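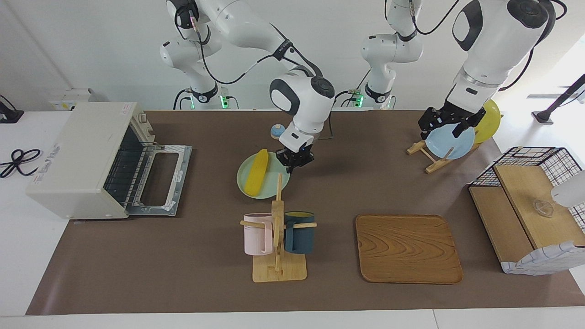

Tabletop set with toaster oven, plates and toy corn.

Tabletop Kitchen Layout Technician (part-time, fixed term)

Momarden is hiring a part-time technician to prepare and reset small kitchen layouts on work tables at our Skusetti site. The contract starts in June and runs for 23 weeks.

The layouts use kitchen items of ordinary household kinds together with toy food. Each one is built on a mat from a written sheet. The sheet gives the position of every item, the direction in which any appliance faces, and whether its door is open or closed. The technician sets the table to the sheet, logs the result, and returns the items to storage when the layout is retired.

Duties

Set out plates, small appliances and toy food according to the layout sheet.
Reset the table between runs and record any item that has shifted, chipped or gone missing.
Clean plates, racks and mats at the end of each shift.
Maintain the item register, which lists 600 pieces by type, color and shelf number.
Check appliance doors and hinges for play. Appliances used in layouts are not heated.
Keep cables off the mat and out of the walkway.
Report worn or damaged toy food so that a replacement can be ordered from Vavico, our supplier.

Requirements

Able to stand for most of a four-hour shift, with breaks.
Able to lift and carry a countertop appliance without help.
Able to tell similar pale colors apart, such as light blue and mint green. A short color-matching check forms part of the interview.
Accurate handwriting or typing for the log. Entries are made in English.
Stockroom, prop, catering or laboratory experience is useful but not required. Training takes two shifts and is paid.

Hours and conditions

Four shifts a week, mornings or afternoons. Shift times are fixed at the start of the contract and can be exchanged with another technician by agreement. The work area is indoors and on one level. Closed shoes are required. Lockers and a break room are provided – food and drink stay out of the work area.

How to apply

Send a resume and a short note stating your preferred shift to the Skusetti site office, quoting reference 49. The note should mention any work in which you followed a written setup or kept an inventory. Applications close on 13 May 2025. Interviews are held on site and include a practice setup from a sample sheet.

Applicants who have worked on the Sầm layout series should say so in the note and may skip the practice setup.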